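Part-Time Evening Proofreader, Gendthorpe Office

Hemus Print & Notices is looking for one proofreader to work evenings, 4 p.m. to 8 p.m., through the season when every town within driving distance wants a program, a menu or a seed catalog by tomorrow.

What you would read: funeral cards, school calendars, the Lellness parts list (445 pages, almost all of them hinges), and a quarterly newsletter whose editor believes firmly in the semicolon. You will come to have opinions about hinges. Please keep them out of the margins.

What we need from you

A good eye and a sharp pencil. We supply the pencil.
Comfort with being right quietly. The customer who spells it "Anual Meeting" is paying for the posters and should be told once, kindly, by phone.
Enough arithmetic to notice when a buffet for 40 has chairs for 385.
No degree. We have hired people with degrees and people without, and both groups let "pubic library" through.

What you get

Hourly pay, discussed in the first call so that you don't have to sit through three of them to find out. Paid breaks. A desk by the window, with a view of the Pavlović Bakery loading door, which smells better than it looks. Soup on press nights, made by whoever lost the argument.

The office is small and we all clean up after ourselves. Snack wrappers go in the kitchen trash and stay off the proofs, a rule we made after a grease spot was printed as a decimal point.
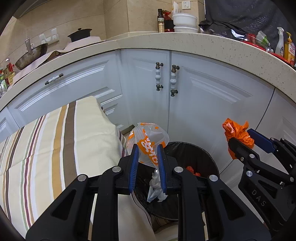 The last proofreader, asked what newcomers should know, wrote back that the hinges are fine once you stop reading them as words, that the newsletter is best done before supper, and that you should never correct a funeral card without calling the family first, even when you are sure.

How to apply

Send a one-page letter to the front desk at Hemus by the end of February. Tell us about a mistake you caught and one you missed. We put two errors in this ad's printed version on purpose and would be glad to hear about the others.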